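Search this site
Search for: Go

Karitwood Street Library and Book Swap: notes from the July get-together

Hi everyone, Cuiping Dai here. I had the pen again on Wednesday, so you get my version of the minutes, which means they wander a bit. If I've left out something you said, tell me and I'll fix it before the next one. I typed these up with a cat on my arm, so forgive the spelling.

Start and who was there

We kicked off at 7.10 pm, ten minutes behind because the hall key was still over in Pennington. Good turnout considering the cold! Apologies came in from the two families out at Cunthorpe, who had water over the road again and very sensibly stayed home.

Last meeting's notes

Accepted, with one fix. I'd written that the Raltville box was painted green. It's blue, it has always been blue, and I've been told so by several people now (sorry, Raltville). Changed.

The boxes

We have 3 street boxes going, one each in Karitwood, Pennington and Raltville. Karitwood's is chockers. You can barely get the door shut on it, and the bottom shelf is nearly all cookbooks and old travel guides. Pennington's is the other way around and was down to a handful of paperbacks and a tax guide when I drove past on the weekend. So we agreed to shift a load across. I'll take two crates over in my car and I'd love a hand at the other end, as my back isn't what it was.

The Raltville door is sticking again. It swells up every winter and then people yank at it, and now the top hinge has started to pull out. We talked for a good while about whether to plane it back or hang a new one. A new door would be lovely, but we'd be waiting ages for it, so we're going with planing for now and longer screws in the hinge. Then we'll have another look in spring.

Somebody also asked about putting a little light in the Karitwood box so people can browse after work. Everyone liked it in theory. I liked it very much in practice too, but the talk got onto batteries and solar panels and I lost my place in my notes! It's carried over.

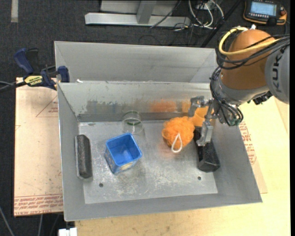
Kids' books ought to go on the lowest shelf in every box, was the next remark from across the table, and if we did one thing this winter it should be that, seeing the little ones can't reach the picture books where they are now and the grown-ups have to hand them down one at a time. There was a lot of nodding. I said I'd worried about rain getting in at the bottom, and the answer came back that a strip of rubber along the door would sort it. Agreed, all in favour. Rubber strip to be bought, kids' books to move down once it's on.

Sorting day

This took up most of the night. The donated books in the back room have got away from us. We had a proper go at the pile last month and counted 933, and that was before the school fete leftovers turned up. We can fit 400 on the tables at the book swap if we pack them spine up, so plenty will need to go somewhere else.

What we settled on: anything mouldy or missing its cover goes to recycling, no arguments. Encyclopedias the same, unless somebody wants a set (does anybody want a set?). Doubles of the big crime novels get spread around the boxes over the next few months. I did put in a word for keeping the old gardening books together, as I reckon they'd go quickly on a table of their own, and that got up, so I'm happy.

We start at 9 am. Bring gloves if the dust bothers you, and a marker if you have one that still works. I'll bring a slice. It will probably be the lemon one.

The book swap

Same hall, same set-up as last time, with one change. We're dropping the token system. It confused people and we had kids trading tokens for lollies by morning tea. This year it's bring some, take some, and a gold coin in the jar if you've come with empty hands. There was some worry about dealers coming through early and clearing out the good stuff. In the end we said doors open when they open and no one gets in before then, and that includes our own relatives. I know who I'm looking at.

We still need a sign for the corner at Pennington, where half the visitors drove straight past last year. I said I'd have a go at painting one. Please lower your expectations.

Other bits

The mobile reading group at Cunthorpe would like large print if any comes in, so put it aside with a note on top and I'll run it out when the road's clear.

A thankyou card is going to the bakery for the day-olds. I've got it here, and it needs signing, so grab me.

The tea urn is leaking from the tap. Please put a bowl under it until we can get a new washer.

We finished at 8.45 pm and stacked the chairs. Next meeting is the same time and place, and I'll pick up the key myself beforehand.

Cuiping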